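Anyone else given up on the "one touch" rule for household paper?

paperjam_24
Posted in: Home Admin & Other Lost Causes
For those who haven't been sold it yet, the one touch rule says every piece of paper that comes into the house gets handled once. You open it, you deal with it, it goes in the file or the shredder. I've been at it since January and I have touched the same letter from the water company 11 times. It's starting to feel like a relationship.
What happens is I open the thing, it wants an account number, the account number is on another piece of paper, and that one is in the accordion file under a letter that made sense to me at the time. (The water bill was under F. I have no theory.)
Is there a version of this that works for people with jobs?

Aidoo
The rule was invented for offices, where "deal with it" meant putting it on someone else's desk. At home there's only the one desk and you're sitting at it.
I run a box. One box. Everything goes in the box. On Friday I sit down with the box and a drink and go through it. Most of it has stopped mattering by then.

gravelroad
"Most of it has stopped mattering" is how my brother-in-law ended up with a boot on his car.

Aidoo
Did he have a box?

gravelroad
He had several.

Liette Lavoie
I did payroll for a long time so I'm going to be the boring one. You don't have a paper problem, you have a labels problem. F for water is the whole story. File by who sent it, using the name printed at the top of the letter, and don't get creative. People file by how they feel about a thing. I once took over a cabinet with a folder marked MISC URGENT OLD.
Also write account numbers on the outside of the folder. You'll never go looking for one again.

paperjam_24
Liette, I had a folder called ASK ABOUT THIS. Didn't say who to ask. The account number thing is good though and I'm a little annoyed I had to be told.

Dullura
Going to disagree with all of you and say scan it. I have 177 documents scanned and searchable and the paper goes straight out. Took a few weekends. I can find my dishwasher warranty from the bus.

gravelroad
Do you often need your dishwasher warranty on the bus?

Dullura
Once. It was a great day.

Liette Lavoie
Scanning is fine if you name the files. Every scanned collection I've been handed was called Scan, Scan(1), Scan(2) and so on down the page. That's a box with a power cord.
And please keep the paper for anything with a raised seal on it. Birth certificates, car title, that sort of thing. A picture of a title is a picture.

Dullura
I name mine. Sender, month, what it is. I'm not an animal.
Fair on the titles. Those are in a fire bag in the closet, along with a passport that ran out years ago and a coin my grandfather thought was worth something.

flillesum_jr
Flillesum household here, two adults, three kids, one flat surface. The problem in our house is school paper. Every kid brings home a sheet per day and one in ten has a deadline on it, printed in the same font as the ones about lice. We tried a tray for each kid. The trays filled up and became furniture. My wife put a lamp on one.
Current system is that any form needing a signature gets signed standing up, at the door, before shoes come off. We've missed 3 this year, down from all of them.

paperjam_24
Signing at the door might be the first advice here I could follow. Though I live alone and would be signing my own water bill in my coat.

Avier
I think you're all being too hard on the one touch rule. It does work, but you have to let "deal with it" include throwing it away unread. Catalogs, credit card offers, anything that says "important information enclosed" with a window that doesn't show your name. I stand over the recycling and open nothing I don't recognize. Cut my pile by more than half.

gravelroad
Careful with that. My bank's real letters look exactly like the fake ones. They sent my replacement debit card in an envelope I'd have sworn was selling gutters.

Avier
Then bend the envelope. Cards don't bend right. I've been doing this a long time.

Aidoo
Bending mail at the curb like a man checking melons.

Liette Lavoie
Avier, no. Open them. It takes a second and you won't be on the phone for an hour getting a second replacement card. I can't believe I'm arguing with someone about opening envelopes.

Avier
We can agree to differ. My counter is clear. Is yours?

Liette Lavoie
My counter has a fruit bowl on it and one pen.

paperjam_24
OK, reporting back. I did Liette's labels this weekend, sender name on the tab, account number on the front. The accordion file is gone and everything is in plain folders in a crate. I cleared the little table in the corner so there'd be one place for mail to land. Paid the water bill. Touch number twelve, for anyone keeping score at home.
I'm keeping Aidoo's Friday sit-down as well, minus the drink, or at least with the drink after. Scanning can wait until I've got a month of this behind me. Corner table as of tonight: 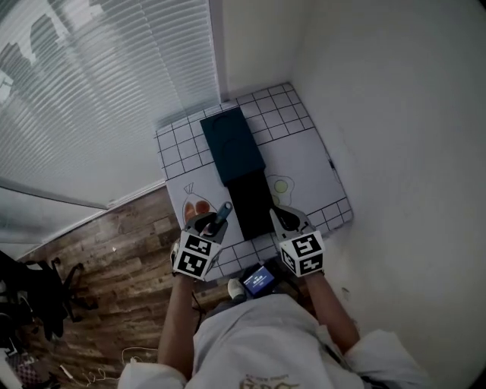
Next question, and I'll start a new thread if it gets long: how many years of electric bills does a person need? I've got them going back two apartments and I'm told the answer is "fewer."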